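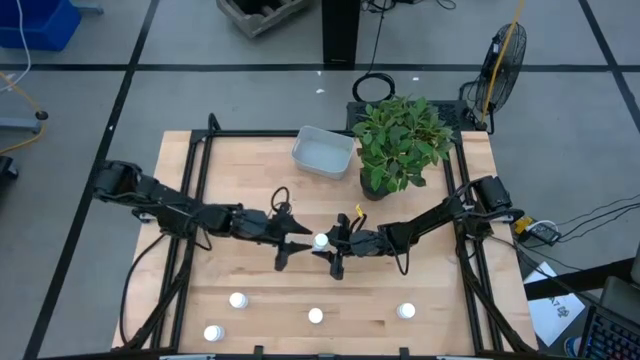

Refinishing a Butcher-Block Table with Hardening Oil
Applies to: solid wood tops with a worn or sticky oil finish. Not for veneer.

Tools and materials
Random orbit sander with 80, 120 and 180 grit discs
Card scraper
Hardening oil (this page uses Dreketti Clear)
Plain plastic bottle with a wide screw cap, for decanting
Lint-free cotton rags
Nitrile gloves, dust mask
Metal can with lid, for used rags

Step 1. Test the old finish
Put a few drops of water on three spots: the center, one corner and the place that gets the most use. If the water beads everywhere, the finish is sound and needs only cleaning. If it soaks in and leaves a dark spot, continue.

Step 2. Scrape and sand
Take off gummy residue with the scraper, working with the grain. Sand with 80 grit only where there are stains or scratches. Go over the whole top with 120, then 180. Do not go finer. A surface polished to 320 takes up less oil and the finish wears through sooner.
Glue lines between strips can stand slightly proud after years of seasonal movement. Level them at the 80 grit stage — they will not come down with 180.
Vacuum the top, then wipe it with a barely damp rag. Let it dry for 40 minutes.

Step 3. Decant the oil
Oil left in a half-empty can skins over. Stir the can and pour 500 ml into a clean plastic bottle, which is enough for two coats on a mid-size table. Check that the plastic is rated for oils and solvents. Write the product name and date on the bottle before you fill it.
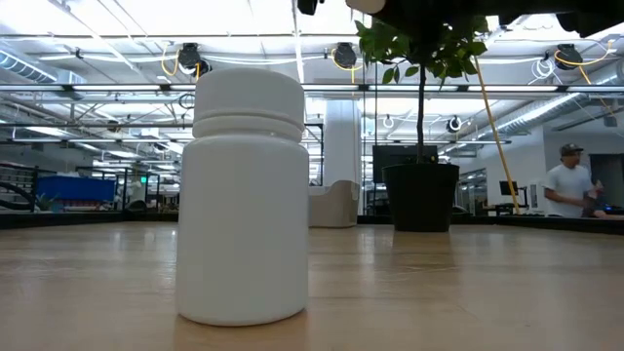

White plastic bottle with a wide screw cap.

Step 4. First coat
Pour a small pool in the middle of the top and spread it with a folded rag, first across the strips and then along them. Add oil to any area that goes dull. After 30 minutes, wipe off everything that is still wet. Oil left on the surface dries tacky and has to be sanded off.
Coat the underside the same way. A top finished on one side only

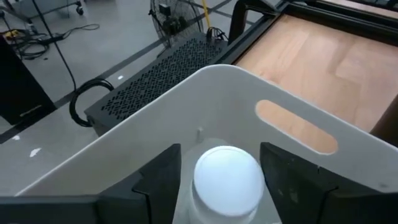

takes on moisture unevenly and may cup. End grain needs more oil than the faces, so go back to it twice during the first coat.

Step 5. Second coat
Wait overnight, or longer in a damp room. Rub down lightly with a gray abrasive pad, remove the dust and apply a thinner coat. Wipe dry after 15 minutes.

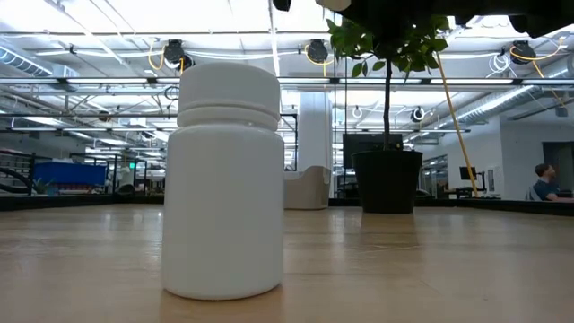

Keep the table out of use for three days and keep water off it for a week. Placemats and rubber feet can mark the finish until it has fully cured.

Rag disposal
Oily rags can catch fire on their own. Soak them in water and seal them in the metal can, or dry them flat outdoors, one layer thick, away from buildings.

Last revised Sunday, May 7, 2023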